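Cable tangle

A cable tangle is a disordered mass of one or more flexible cords in which the strands pass over, under and through one another so that no single cord can be pulled free without moving the rest. The term is used mainly for household and office cords such as phone chargers, USB leads, headphone wires and extension cords. Tangles of rope, yarn, fishing line and garden hose behave in much the same way but are usually treated separately.

Most cable tangles contain few true knots. The cords are held together by friction, by crossed loops and by connectors that have caught on neighboring strands. A tangle of this kind is sometimes called a snarl, and the work of taking it apart is called untangling or detangling.

Causes

A cord tangles when it has enough slack to form loops and is moved while loose. Carrying cords in a bag, pushing them into a drawer or dragging one out of a pile all give the free ends a chance to pass through nearby loops. Long, thin, flexible cords tangle more readily than short, thick ones.

Twist is a second cause. A cord wound around the hand in one direction receives a turn with each wrap. When it is later pulled off the end of the coil, the stored turns remain in the cord and make it curl over itself. Cords that have been stored in a tight coil for a long time also keep some of their bent shape, known as set, and tend to spring back into small loops when laid on a table.

Connectors make matters worse. A plug is wider than the cord behind it and will often pass through a loop in one direction but catch when drawn back. Right-angle plugs and plugs with stiff strain reliefs catch more often than straight, slim ones.

Terms

Names for the parts of a tangle vary. The following are in common use.

Free end: an end of a cord, usually carrying a plug, that can be moved without pulling on the rest.
Buried end: an end that lies inside the mass.
Bight: a bend or folded section of cord, away from either end.
Core: the dense middle of the tangle, where most of the crossings lie.
Outer loops: wide, loose arcs that lie outside the core and can usually be lifted off first.

Mixed tangles

A tangle made of several cords is called a mixed tangle. Cords of different colors are easier to follow by eye than cords of the same color, and a white cord among black ones can often be traced for most of its length before anything is moved. Where all the cords are alike, a strip of tape or a clothespin may be fixed to one end as a marker.

Cords of different stiffness behave differently in the same tangle. Softer cords tend to wrap tightly around their neighbors, while stiffer cords form larger arcs.

Untangling

The usual method is to place the tangle on a flat, clear surface with good light and loosen it before trying to remove any cord. Pulling on an end at this stage tightens the core. The mass is opened by hand, with the loops spread outward until gaps appear between the strands. Some people lift the tangle by a few of its loops and shake it gently so that the free ends drop out.

Once the tangle is loose, one free end is chosen and worked back along its path. The end is passed through each loop that holds it, in the reverse of the order in which it became trapped. A cord that has been freed is set well to the side. Shorter cords are often removed first, as they have fewer crossings.

A tight spot can be opened by pushing the cord on both sides toward the crossing. Pointed tools are not recommended for thin cords, whose outer jacket can be cut or stretched. Any cord connected to a power source should be unplugged before work begins.

In a home-organizing handbook, Sirkka Mäkelä divides the work into loosening, tracing and drawing out, and advises against cutting any cord until both of its ends have been found. Oranuch Kongkaew, writing on workshop storage, recommends starting from the largest outer loop instead of from an end. Both methods are in use, and the choice depends largely on how many ends can be reached.

Effects on cords

Lying in a tangle does little harm to a cord by itself. Damage comes mostly from sharp bends next to a plug and from pulling. Signs of damage include a split jacket, a flattened section, a loose plug and a connection that cuts in and out when the cord is moved. A damaged power cord should not be used.

Prevention

Cords are less likely to tangle when each is coiled and fastened separately. Hook-and-loop straps, reusable ties and short lengths of string all serve. Alternating the direction of each turn, a method known as over-under coiling, keeps twist from building up and is widely used for long audio and video cords. A figure-eight wrap has the same effect on short cords.

Divided boxes, small bags and pegboards keep coiled cords apart. Labels near the plug help the owner find a cord without disturbing the others.
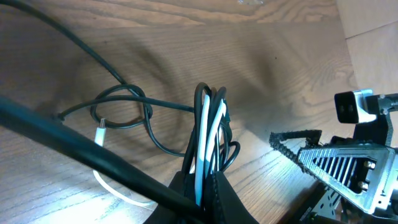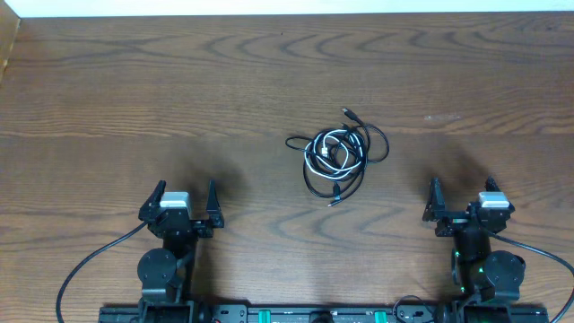 Mixed tangle of black and white cables on a wooden surface, in two views.

See also

Cable management
Cable tie
Extension cord
Knot
Over-under coiling
USB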